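Recording Your First Soft-Item Sorting Session with a Hand-Held Gripper

Posted by Keisha Ambrose, Wednesday, April 2, 2025

Soft things are my favorite part of this whole project! Hard objects are polite. A mug looks like a mug from every side. A fuzzy sock or a little plush toy changes shape the second you touch it, and that makes it wonderful material for teaching a policy to grasp. This page walks you through one recording session, start to finish, for the Fajardo pick-and-place set. You'll need a charged gripper, a pile of soft household items, one open box and an hour or so.

Before you start

Read the calibration page first if you haven't. Anisa Khoo rewrote it last month and it is so much clearer now. Check that the indicator light is on, wipe the lenses with a dry cloth, and open and close the fingers fully ten times so the software can learn the range. If the width readout in Trato doesn't return to the same value at full close, stop and calibrate again.

Setting up the pile

1. Pick a surface you can reach across without leaning. Beds, rugs and big tables all work. Patterned blankets are welcome – we have far too many plain white tables in the set already.

2. Put the pile on one side and the box on the other, with a forearm's length between them. Let things overlap. A neat row of separate items is a different task, and it has its own page.

3. Mix your textures. Knits, fleece, long fur and smooth cotton should all show up somewhere in the session.

4. Walk the gripper slowly around the area for 19 seconds before the first pick. This is the mapping pass, and the tracking depends on it. Go high, go low, and look at the walls too. Curtains and picture frames give the tracker lots to hold on to.

Making the pick

Come in from above with the fingers wide open. Pause very briefly when they are on either side of the item, then close in one smooth motion. Don't squeeze, let go and squeeze again. If you miss, back away, open fully and make a fresh approach. Misses are fine and we keep them! What we can't use is a lot of nibbling.

Try to take a real pinch of the fabric, deep enough that the ridges on the fingers have something to bite. With fuzzy items it is easy to catch only the outer fluff. 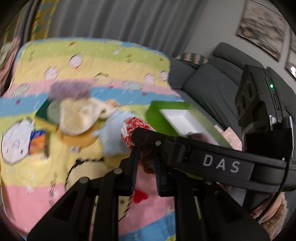

Red and white fuzzy item between the fingers, with the green box to the right.

Lift straight up until the item clears its neighbors, then travel to the box at a steady pace. You will want to go fast once you get into the rhythm (I always do), but quick swings blur the picture, and Florin Jitaru's cleanup script drops any episode where tracking is lost. Lower the item into the box, open the fingers, and rise before you turn back to the pile.

Each pick and place is one episode. Press the marker button at the start of the approach and again after the release. A full session is 200 episodes, so you will be emptying the box and rebuilding the pile plenty of times. Shuffle it properly every time you do. Turn the box to a new angle as well.

Uploading

Dock the gripper, open Trato and choose Hillus as the destination. Name the session with your initials and the room, then write one line about the surface and the items. "Striped blanket, plush and knits" is plenty. Damian Aigner reads every one of those lines when he balances the training mix.

As of this morning the soft-item folder holds 1426 accepted episodes. We're aiming to train the next version in June, and more blankets, more rooms and more odd little fluffy things would help a lot. Questions go to the Bekthorpe channel.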